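4.2 Changes in Task Allocation at the Packing Stations

The Wamolwood site of Dorus fills mixed orders of snacks and small household goods for retail customers. Before automation, each packing station was staffed by one worker, who read the order, took the goods from the shelf, placed them in a basket and passed the basket to the checking table. After the introduction of two-armed cells, the picking of bagged goods was assigned to the robots. Workers kept the restocking of shelves, the checking of baskets and the handling of all orders that a cell had refused.

We interviewed 29 employees at this site and observed work on both the morning and the evening shift. The layout of a cell is shown in Figure 3. The two arms are mounted at the front edge of the table, and each carries a gripper and a wrist camera. Goods are presented to the arms in an open-front wooden shelf and collected in a plastic basket.

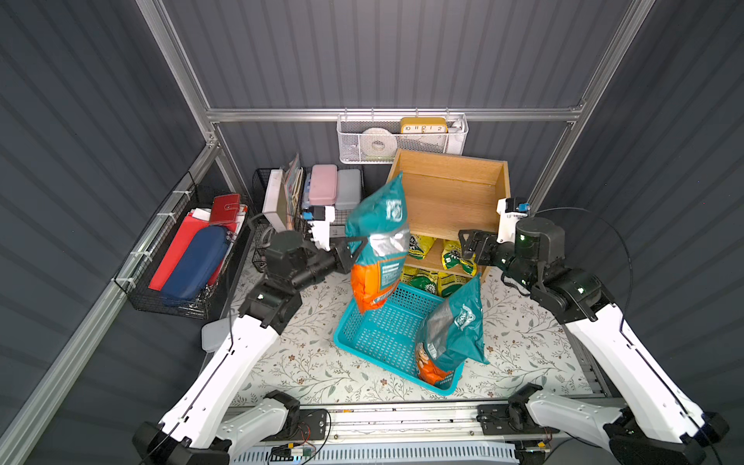

Figure 3. Two-armed cell with the left gripper holding a snack bag over the basket.

Employees described the new division of work in terms of attention more often than in terms of effort. Under the earlier arrangement, a packer followed a single order from start to finish. At present one attendant is responsible for 2 cells and moves between them when a signal is given. Several respondents stated that they walked more than before but lifted less. Others reported that they no longer knew which customer a basket was meant for, and that this made errors harder to notice at the checking table.

The restocking of shelves has gained in importance. Soft packets that lean or overlap are more difficult for a gripper to grasp, and attendants have developed their own ways of setting them upright. These methods were not included in the training material supplied at the start of the project. Kazimír Doležal, shift supervisor at Wamolwood, began to record them in August, and the resulting notes are now used to train new attendants.

Views on job quality differed by length of service. Of the employees interviewed, those who had worked as packers before the change were more likely to describe a loss of control over the pace of work. Newer employees compared the position with other jobs in the Cletetstead area and rated it more favorably. Both groups asked for clearer rules on when an attendant may stop a cell, a question we take up in Section 4.3.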